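Section 4: Wiping down the outside

Right, the inside is done, the shelves are back in and you've had your cup of tea. Now for the bit people actually see! I've written this part the way I do it at home, because the leaflet that came in the box gives the outside a single line and I've had no end of questions about streaks.

What you'll need: two soft cloths (old cotton T-shirts are lovely for this), a bowl, washing-up liquid and an old toothbrush with soft bristles. Zilleo spray is fine too if you've already got some in the cupboard, but I wouldn't go out and buy it specially.

1. Switch off at the wall and pull the plug out. Tuck the flex up out of the way so you don't drip on it.

2. Put 200 ml of warm water in the bowl with one small squirt of washing-up liquid. Any more than that and you'll be rinsing till October.

3. Wring the first cloth out hard – it should be damp and no more – and start at the top, working down in long, straight strokes. Going round in circles leaves swirls on anything glossy, and you'll only spot them in the evening when the lights go on.

4. Follow straight away with the dry cloth. Do one side at a time, or the soapy water dries on before you get back to it.
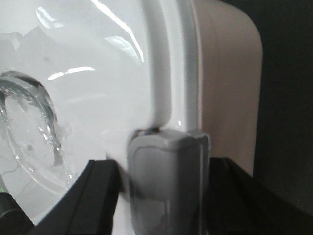 5. Next come the edges and joins, where the grease collects. Dip the toothbrush, tap it on the side of the bowl and run it along each seam with hardly any pressure. My friend Helmi Kokkonen swears by a cotton bud for the corners, and I've come round to her way of thinking.

6. Matt panels want a gentler hand than shiny ones. Dab at marks and let the soap sit for a minute before you wipe, as hard rubbing can leave a shiny patch that won't come out again (ask me how I know).

7. Go over everything once more with a cloth rinsed in plain water, then dry it.

Caution: no scouring pads, no cream cleaners and no bleach, please. Never spray straight at a vent, a switch or the plug. Spray the cloth instead.

Note: for sticky label glue, rub in a drop of cooking oil, leave it for 11 minutes while you get on with something else, then wash it off as in steps 2 to 4. Try it somewhere out of sight first.

Leave the plug out until every join feels dry to the touch, then switch back on and carry on to Section 5, where we tackle the door seal.

Catherine MacKinnon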